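Nallbridge Football Ground: Pre-Tournament Safety Checklist with Inspector's Comments

Issued by the Ziltinero Sports Grounds Office
Inspection date: 13 Feb 2019
Event: Vidal Winter Cup, youth and adult divisions
Status: Approved with conditions

This checklist records the condition of the ground before the opening match. Each item is marked Pass, Pass with comment, or Action required. Items marked Action required must be cleared in writing before any team is allowed onto the field.

Section 1. Playing surface

1.1 Field free of stones, glass and loose metal: Pass
1.2 Surface level, with no holes or raised turf: Pass with comment
Comment: Two worn patches in the south goal area were filled and rolled. The repair is firm underfoot but should be checked again at halftime of the first match.
1.3 Frost check completed before 9 a.m.: Pass with comment
Comment: Light frost on the shaded touchline. The referee has the final say on whether play may begin, and the organizer may not overrule that decision.
1.4 Sprinkler heads seated below turf level: Action required
Comment: One head beside the northeast corner flag sits above the turf. Lower it or fit a rubber cap.

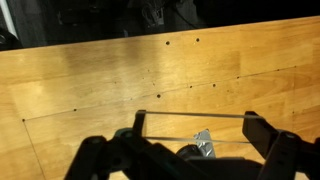
Who decides whether a match is called off for a frozen field?
The match referee decides, after walking the full field with one representative from each team. The grounds office may close the field earlier if the morning frost check fails.

Section 2. Goals and equipment

2.1 Goals anchored at the rear and both sides: Action required
Comment: The west goal is held by ground pins only. Portable goals at this site must also carry weights of at least 40 pounds on each side of the rear bar. Sandbags are available from the equipment store.
2.2 Crossbars and posts free of cracks and sharp edges: Pass
2.3 Net hooks closed, with no open metal hooks: Pass with comment
Comment: Three open hooks were replaced during the visit. Please discard the old ones.
2.4 Corner flags at least five feet high with rounded tops: Pass
2.5 Spare goals stored face down and chained: Pass

Section 3. Spectator areas

3.1 Bleachers inspected for loose boards and bolts: Pass with comment
Comment: The permit allows 756 seated spectators. The signs at the stairs still show the old limit of 460 and need to be changed.
3.2 Handrails secure: Pass
3.3 Aisles and exits clear: Action required
Comment: The east exit is partly blocked by stacked barriers — move them to the fence line. Both gates must stay unlocked while spectators are on the grounds.
3.4 Barrier between spectators and touchline: Pass
3.5 Standing area roped and marked: Pass with comment
Comment: Rope is slack near the team benches. Tighten before gates open.

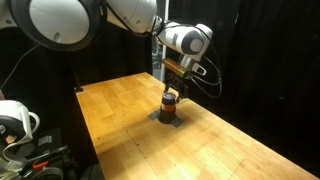
Reading time: 4 min

Section 4. Medical and emergency

4.1 First aid post staffed and marked: Pass
4.2 Defibrillator on site, battery and pads in date: Pass with comment
Comment: Pads expire at the end of March. Order replacements now.
4.3 Ambulance route open from Linda Street to the field gate: Pass with comment
Comment: Parking cones are in place. A steward must remain at the turn during all matches.
4.4 Stretcher and blankets at the field side: Pass
4.5 Emergency numbers posted in both dressing rooms: Action required
Comment: The notice is missing from the visitors' dressing room.

Section 5. Buildings, lighting and power

5.1 Dressing room floors dry and free of trip hazards: Pass
5.2 Hot water working: Pass with comment
Comment: The second shower in the home dressing room runs cold. Close it until repaired.
5.3 Floodlights tested for one full hour: Pass
5.4 Outdoor cables covered or buried: Pass with comment
Comment: The cover over the public address cable has lifted at one end. Tape is not an acceptable repair — fit a new section.
5.5 Fire extinguishers in date: Pass

Conditions of approval

Items 1.4, 2.1, 3.3 and 4.5 must be corrected and reported to the grounds office under file number 1482. The organizer must keep a copy of this checklist at the ground during all matches and show it on request.

Approval covers the Vidal Winter Cup only. Any change to the seating plan, the position of the goals or the hours of play requires a new inspection.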